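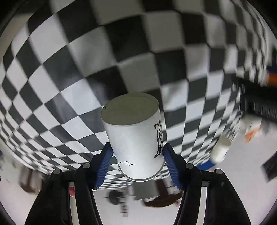
Paper cups take up more of my pantry than I would like. I buy them in cases of 200 from Gollis, use perhaps a third before the sleeves split, and then spend the rest of the year finding strays behind the flour. In July I moved the lot out and worked out a storage method that I have kept to since. The first decision was orientation. A single white cup standing upside down on its rim, with the closed base up, keeps dust out of the part you drink from. The base sits a little way inside a thin raised edge, so it also gives you a flat place for a dot of marker. The rolled rim is the stiffest part of the cup and takes the load well. The side wall is the weak part, and most of my damaged cups were damaged there, by being squeezed sideways between cans.

The shelf came next. The opening is 39 cm high, measured from the board to the underside of the one above. A nested stack grows slowly, because each extra cup only adds the depth of its rim and a bit of clearance, so height was never the limit. The limit was stability. A tall stack leans as soon as the bottom cup is slightly out of round, and once it leans it pushes on its neighbor. I settled on stacks of 20, three stacks to a bin, for 60 cups per bin. That is more than I need for any gathering I am likely to host.

The bin is a Mendoza, the straight-sided one. I tried a Pravico first and sent it back. Its walls taper toward the bottom, and with round stacks standing in it that taper costs you a full row. Straight walls matter more than the quoted volume. I cut a piece of cardboard for the base to even out the molded ribs, since a rim resting across a rib will dent within a few weeks.

Loading order:
Lay a clean cloth on the counter and turn the cups out of the sleeve onto it.
Check each rim with a fingertip. Flat spots go to the paint and seedling pile.
Nest in twenties, all facing the same way.
Turn each stack rim down and lower it into the bin by the bottom cup.
Put the lid on loosely.

On the lid: I had it clipped shut for the first month and noticed the cups smelled of the plastic. With the lid resting on top they do not. The pantry is dry, so I am not worried about moisture. In a basement I would clip it and put up with the smell.

Printed cups need one more note. I used to sort them by design, which was a waste of an evening. Now plain and printed go in together, and the only ones kept apart are the double-wall cups for hot drinks, which do not nest with the thin ones and will jam if you force them. If two cups do jam, roll the pair gently between your palms near the rim. Pulling straight up just collapses the inner one.

The unopened sleeves live on the top shelf, on their sides, ends taped. I write the month on the tape. The label maker from Parnitance prints a neater label, but the adhesive lets go of the plastic film after a while and I was picking labels up off the floor. Masking tape and a pencil have held so far.

Next job is the lids, which fit nothing.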